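Thread by Dorian Delaunay
Wednesday, April 15, 2020
17 posts

1/ Long one about timing. We spent most of March chasing a fault in our arm controller that looked like a bad planner, then like bad perception, and ended up being a clock. Notes for anyone running a learned or scripted policy over a normal Ethernet network.

2/ Setup, short version. The policy runs on a rack server. The joint controller runs on its own machine with a real-time kernel. Everything passes through one unmanaged segment. The task is cable handling: find a patch cable, find the connector, grasp behind the boot, put it in a fixture. Internal name for the stack is Viltano.

3/ The symptom: grasps on the connector landed long. The fingers closed past the plug, on the cable. Same direction every time, along the approach vector. If you see error that lines up with velocity, suspect time before you suspect geometry. I did not, and recalibrated the camera twice.

4/ Hand-eye calibration was fine both times. Residuals were the same as in February. I should have stopped there. What I did was rewrite the connector detector, which was overdue anyway, but it cost a week and moved the error by nothing.

5/ Huguette Le Goff asked the question that got us going again: what does the error do at half speed? It halves. At quarter speed it is inside the noise. A static calibration error does not care how fast you drive.

6/ So, latency. The loop is: image captured, image stamped, detection, transform to base frame using joint state at the image stamp, plan update, command. The transform step is where it went wrong. It looks up joint state at time T. If T is late, you get a pose from the future of the image, and the target shifts along the motion.

7/ We stamped images on arrival in the driver callback. Exposure, readout and transfer were all missing from the stamp. On a quiet network that is a constant and you can hide it in an offset. We had hidden it in an offset, in a config file, with the comment "tuned". My comment. 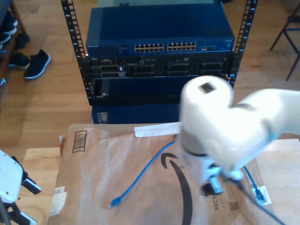
Blue patch cable on a paper mailer, under the arm. Switch and server in the rack behind.

8/ Crumpled brown paper turned out to be a useful background for this. Plenty of creases, printed graphics at odd angles, a translucent plug that takes on the color of whatever is under it. The old detector fired on the printing. The new one mostly doesn't. Mostly.

9/ Back to the clock. The offset stopped being constant when we moved logging onto the same segment as the cameras. Every episode flush put a burst on the wire and frames queued behind it. Median delay barely changed. The tail did: worst case over one afternoon was 158 ms, against a loop that assumes a tenth of that.

10/ Please plot the tail. Our dashboard showed the mean, and the mean was fine throughout. I have since removed the mean from the dashboard. There is a histogram there now with a log axis and people complain about it, but they look at it.

11/ Fixes, in the order we made them:
– Stamp at mid-exposure using the camera's hardware clock, with that clock synced to the controller over PTP.
– Keep a joint state ring buffer on the controller side and interpolate. No nearest-neighbor lookup.
– Refuse to extrapolate. If the lookup falls outside the buffer, drop the frame and count the drop.
– Move log flushes to a second interface.

12/ The third one matters more than it sounds. The old transform code would extrapolate quietly up to 100 ms ahead. It returned a pose that looked sane and was wrong by exactly the kind of amount that makes you blame the detector. A dropped frame at least shows up in a counter.

13/ On PTP: software timestamping was good enough for us. The switch does not take part in the protocol, so there is jitter from queuing, and the servo filters most of it once the log traffic is gone. If you need microseconds, buy different hardware. We need to be well under a millisecond and we are.

14/ One trap. The sync daemon steps the clock at startup if the initial offset is large. If the controller is already running, its monotonic and wall clocks now disagree with the buffer contents. We start sync first, wait for lock, then start the controller. The launcher (Guvex) checks this and exits if the offset is over threshold. It used to print a warning. The warning scrolled past for two weeks.

15/ To test it without waiting for a bad afternoon, we built a replay tool, Siriwan. It takes a recorded episode, injects delay on any topic from a distribution you pick, and reruns perception and planning against the original joint states. No arm motion. It reports where the grasp target would have been versus the labeled one.

We reran 1,308 recorded episodes through it, old code and new, with the delay distribution from that afternoon. The old code reproduces the long grasps, same direction, same scaling with speed. The new code drops frames and otherwise holds the target. I trust the replay more than I trust a good day on the bench.

16/ Things that are still open:
– Deformable part. The plug moves when the fingers touch the cable, and nothing in the loop predicts that. We re-detect after contact and hope the plug is visible. With the gripper above it, often it isn't.
– Occlusion by our own cabling. The gripper's lead hangs into the workspace in some poses. It is masked using the arm model plus a fudge margin, and the margin is too generous near the fingers.
– The planner still treats detection confidence as binary. Huguette has a branch that widens the approach corridor when confidence falls. It works in replay and is slow to run.
– Drop counters are per process. I want them per frame ID so a single image can be followed from sensor to command. Half done.

17/ A few answers from the replies, collected so I stop repeating them.

Why not put everything on one machine? We tried that at Drenanholm. Inference load and a real-time loop on the same box gave us different timing problems that were harder to see. Separate machines with honest timestamps are easier to reason about.

Would a managed switch have prevented it? Priority queues would have shortened the tail. The stamps would still have been wrong, just wrong by a steadier amount, and the offset in the config file would still be there.

Is Siriwan public? Not yet. It depends on our log format and I want to strip that out first. The delay injection part is small and could go out on its own. If you want it before then, the idea fits in an evening: read messages, hold each one for a sampled delay, release in order of the new arrival time, keep the original stamps untouched. Keep a flag for rewriting the stamps as well, so you can reproduce the arrival-stamp bug on purpose.

What would I check first on someone else's system? Run the same grasp at two speeds and compare the error vectors. Takes ten minutes and needs no new code.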